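Our house rules for gripper work, finally written down

February 17, 2025

I have been promising Anikó Kocsis since last spring that I would write up the way we do our hand-held gripper sessions, and she has been very patient with me (she did send a reminder, but a nice one!). We went through 1,350 clips this winter for the Miron project, and I set 37 of them aside to talk over with the group, so I have had plenty of evenings to think about what we should be strict about and where we can relax a little.

The first rule is to leave the kitchen the way a cook would leave it. I used to clear every counter before a session, all neat and bare, and Jolán Deák gently asked me whose kitchen I thought that was. She had a point. Bottles stay, the tablecloth stays, and the only things we put away are medicine, mail and anything with a name or address on it.

The second rule is slow hands near anything that can tip. Come in with the jaws open wider than you think you need, pause, and then close. Utensil holders are the classic case, with all those handles leaning every which way, and I still catch myself hurrying.
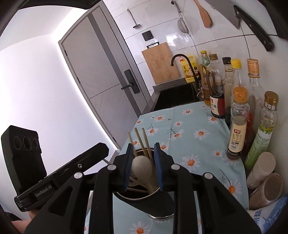

Jaws at the utensil holder, with a spoon or ladle between the blue pads and the chopsticks just behind.

Third, look at the pads before you start and again whenever you change tasks. Attila Major keeps a soft cloth in his pocket for it, and I have picked up the habit too. A bit of oil on a ridged pad can spoil a whole afternoon, as I learned in April with a very slippery jar of plums.

Fourth, one task, one clip. If you drop something, finish the clip, mark it as a drop and begin again. Please don't delete it! I know how tempting that is when you have just sent a ladle across the floor.

And knives are off the list unless two of us are there and we have both agreed on it beforehand. Orsolya Erdős would like that one moved to the very top, and she may well be right, so I'll shuffle the order when I print the sheet.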